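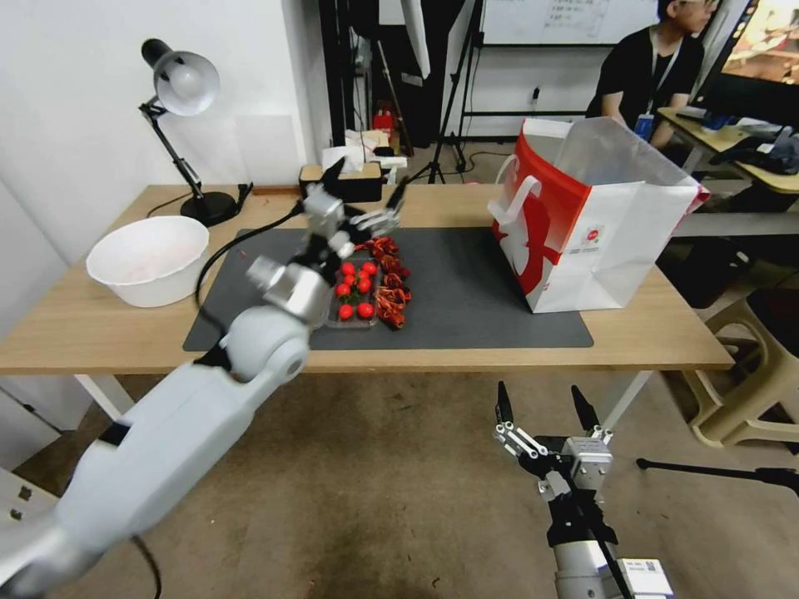 Grocery sorting at Nirndale: planner and perception notes in pictures

Cornari is the software we use to run two-armed tabletop work at our Nirndale room. It covers perception, grasp planning and arm control, and it logs all three against one clock. This gallery goes with the March release and deals with the grocery task, in which food and packaging share a mat with a paper shopping bag.

Cherry tomatoes are hard for the segmenter. They touch each other, they shine under the room lights, and the stems between them break up the outlines. The old model tended to merge neighbours into one red blob. The new one was trained on 3000 extra labelled views and splits them more often, though a tomato half hidden by another is still missed from time to time.

Dried chillies get no individual outlines at all. Cornari treats the pile as a single region with a height map, and the planner picks a point on it.

The shopping bag is entered as an obstacle with a soft border. Paper creases and the opening changes shape, so the bag model is refreshed every 20 frames and the arms keep their distance until the update is in.
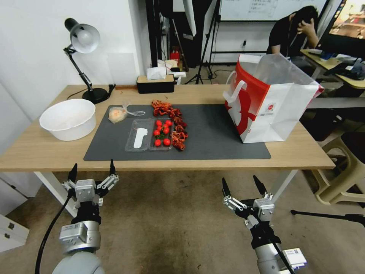
Clear plastic remains the weakest part of the perception stack. Depth readings go straight through a tray wall or a thin bag, and the planner then believes there is free space where there is none. Jang, our depth repair module, fills the gaps from the colour view before anything is passed on.

Both arms plan together. Version 2 of the planner reserves a volume for each arm and releases it as the wrist moves away, so one can wait close by while the other works. In our replay tests this cut 36 stalled plans from the set.

Logs are viewed in Clakby, the browser tool on the same server. It shows the camera view next to the planned path, and you can step through either one. Masks can be corrected there and sent back to the training queue.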